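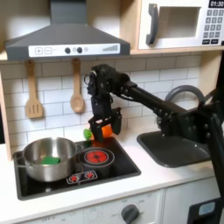 The Clornix arm on our toy kitchen cell drifts. It starts the month putting toy food where you asked, and by the end of it the fingers are landing a little left of wherever you had in mind. A real kitchen would forgive this. A toy one won't, because everything is packed in: the range hood hangs over the stovetop, the faucet loops up behind the arm, and the two wooden utensils on the backsplash hang at a height that seems to have been chosen out of spite. What follows is the re-zero and finger check I do on this cell. Shazia Sial wrote the first version, which was shorter and assumed you were Shazia Sial.

What you need

A 2 mm hex key, a lint-free cloth, a soft pencil, the laptop with Cudska installed, and 23 minutes. If it takes you less than that you have skipped the cables.

Step 1. Park and power down

Open Cudska, choose Park, and wait until the joint readouts stop changing. Hold the forearm link before you switch off. The servos let go all at once and the arm comes down like a drunk uncle. Keep your other hand out of the sink.

Step 2. Check the bolts

Start at the base plates and work toward the wrist. Snug is enough. The wrist bracket screws go into small threads, and I have stripped one of them so that you don't have to. Put a pencil tick beside each bolt as you go. You will lose your place otherwise, usually at the elbow.

Step 3. Look at the wrist cables

Turn the wrist slowly by hand through its full travel. The cables should slide past the brackets without catching. If one goes tight before the end of the travel, loosen its tie, give it a bit more slack and try again. Too much slack and it will hook on the edge of the hood the next time the arm lifts out of the pot. Swap any cable with a shiny worn patch. Spares are in the Bimar box, under the things that aren't spares.

Step 4. Clean and square the fingers

Wipe both flat fingers, inside faces especially. Toy vegetables leave a film on them that I have decided not to think about. Close the gripper by hand and sight along the joint between the fingers. If you see light at one end, back off the screw on that finger, press it flat against its partner and retighten.

Step 5. Re-zero

Power up with the arm in its parked pose. In Cudska, go to Joints, then Set Home, and confirm 3 times, once for each time the software doubts you. Set the speed to 73 percent or lower for the first moves. Send the gripper to the saved point over the right burner, fingers down. It should stop above the middle of the red part. If it doesn't, nudge the base joint first and leave the wrist alone until the base is right.

Step 6. Test pick

Run the Aguiar routine with one toy vegetable. Watch the descent from the side, with a finger on the stop button. If the piece twists as the fingers close, go back to step 4. If the gripper clips the pot, go back to step 5 and check that the pot is on the left burner, pushed all the way back.

Save the new home file under today's date. Mine is 2026-08-30. Don't overwrite the old one until the new one has run for a full day.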